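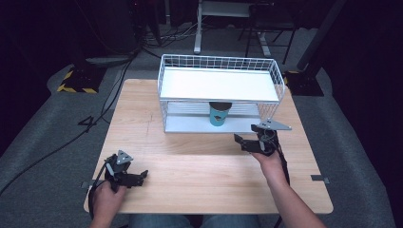
Put it away or drink it, was Elie Hourani's view of a cup left standing on a shelf, and Elie held that view for the whole seven weeks I spent trying to live with small wire racks. A rack, by this reasoning, is furniture for things that have stopped moving. A paper cup with a lid on it has only paused.

I disagree, and I have the counter space to show for it, or I did until I began this.

The two-tier rack is the most modest object in home storage. It has an upstairs and a downstairs. The better sort puts a little fence around the upstairs, so the jam can't jump. You set it on a table or a counter and at once you own the same footprint twice, which sounds like a tax dodge and feels like one for nearly an afternoon. Then the upper shelf fills with the stuff you use, the lower one fills with the stuff you feel guilty about, and the space in front of both fills with mail.

My first was a Juron, bought in July in a fit of optimism after I found three open bags of the same rice. It came flat in a box with a sheet of drawings showing a man with no face being pleased. He had a hex key. I did not have a hex key. I put the thing together with a butter knife and it leaned to the left for as long as I owned it, so that everything round ended up at one end, like passengers on a ferry when somebody spots a whale.

The Dreltik that came next was sturdier and had feet. I have come to care about feet. A rack without them will slide if you pull a mug out with any feeling, and it will leave a pair of gray lines on a pale table that you'll be explaining to guests for years. The Dreltik's were rubber and one fell off in the second week. I replaced it with a folded matchbook, and I'm told this was the wrong fix. Cut a wine cork into coins and glue one under each corner, they say at Mahasneh, the secondhand furniture shop two doors from my dentist. I have since done this and it works fine, though the kitchen smelled like a christening.

Mahasneh is where I learned most of what I know on the subject. The back wall of the shop is all shelving, 166 pieces by the last inventory, and the staff will let you load one up with your own stuff before you pay. People bring bags. On a Saturday it looks like a potluck for people who don't cook. A woman ahead of me had brought her entire tea collection and spent most of an hour moving it from upstairs to downstairs and back, and then left without buying a thing, looking very rested.

Where I went wrong, the shop felt, was in starting with the rack. You're supposed to start with the table. Clear it all the way down and leave it that way overnight, then see what creeps back by breakfast.

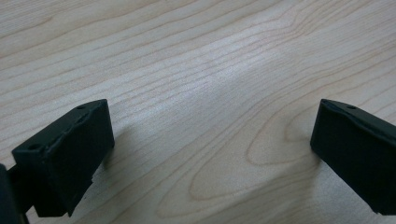
Pale wood and a wide stretch of nothing.

I lasted until about nine in the evening. First the keys came back, then a lemon. By the time I went to bed there was a library book, a charger and a jar of buttons I could not remember ever having opened. Still, it was instructive. Everything that returned had one thing in common: I'd been carrying it when I walked in the door. None of it had ever needed a shelf. It needed a hook, or a bowl, or for me to be a different sort of person.

So the rack got a new job. Upstairs, behind the fence, nothing that lives in my pockets. Downstairs, one thing at a time, and it has to be something I'm coming back for. This is where Elie and I part company over the cup. Under the top shelf is a very good place for a drink. It's out of the way of elbows, it has a roof, and you always know where it is. Elie's answer is that a cup with a roof over it is a cup you will find on Thursday.

There is the matter of getting it out again. Low shelves punish a straight reach. You come in from above, hit the upper shelf with your knuckles, and say something. Come in from the side and the wires are there. The front is the only way in, hand low, thumb toward you, and you should slide the cup clear before lifting. I have trained two adults and a teenager to do this, and the teenager is the only one who has kept it up.
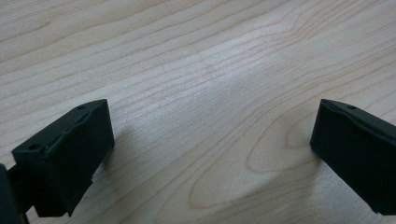 How much room should you leave in front of a rack on a small table?
A dinner plate's worth, more if you work at that table, because the free space gets used far more often than the shelves do.

I measured my own and had to move the whole business back toward the wall. That was a blow, as it meant the fruit lost its spot. But an open patch of table is a surprisingly companionable thing. You can fold a letter on it. You can put down a hot pan, if you've got a trivet and good reflexes. I caught myself running a palm over the grain one night while waiting for the kettle, and felt I ought to be paying rent.

The last rack I tried was the Prirnido, which is wider than it needs to be and claims to hold up to 818 ounces, a figure I take to have been chosen by someone who hates dividing by 16. I did the division. It's a little over 51 pounds, or one medium dog. I own five mugs and a sugar bowl, so the dog's place remains open.

Elie came over to see the finished arrangement, walked around the table, approved the corks, and set a coffee down on the bottom shelf while looking for somewhere to hang a coat.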